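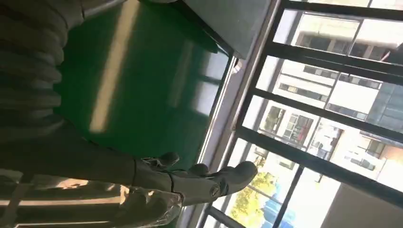 Photo: Haruto Kubo / Prangate

Stirico hand, three months in a small workshop

I run the finishing room of a small firm which makes lampshades, and since October we have a Stirico hand on a rented arm from Grevell. Many people ask me if such a machine can do chores now, so I write my experience. I paid the normal price, 730 a month, and Stirico did not ask me for a review.

The hand is dark grey and has fingers like a person. The fingertips are rounded, and this I like very much, because our fabric catches on every sharp corner. I have not found one scratch on a finished shade. In the photo it is reaching towards a window, and this is a good place to begin, as windows were the first thing my colleagues wanted to give away.

Windows: no. It can bring a cloth to the glass and move it up and down on a flat part. Near a frame or a handle it becomes very careful and stops. One window took 14 minutes and I still had to do the corners myself. I do this in 3.

Sorting: yes, with patience. We give it metal rings in two sizes and it puts them in two boxes. During the first month it sorted 1,518 rings and my colleague Golnar Rashti checked all of them at the end of each shift. She found few mistakes, mostly when two rings were stuck together. The hand lifts both and does not notice.

Folding: I would not buy it for this. A stiff cotton square it can fold once. The second fold is usually crooked. Thin plastic bags are worse, they slide between the fingers and the program starts again from the beginning.

Wiping the bench is somewhere in the middle. The movement is nice and even, but it does not see a drop of glue if the glue is clear. Somebody must move the tools away before, and then this person can also wipe.

The manual is well written, only the chapter on calibration is too short. I wrote to the support of Stirico two times and received a useful answer the next morning. The noise is low, we can have the radio on.

Before this we tried the simple two-finger model from Nomura. It was faster with the rings and much cheaper, but it left marks on the silk. For a workshop with hard parts I would take the Nomura. For a home I would wait. We keep the Stirico until spring for the rings, and the windows are on my list again for tomorrow.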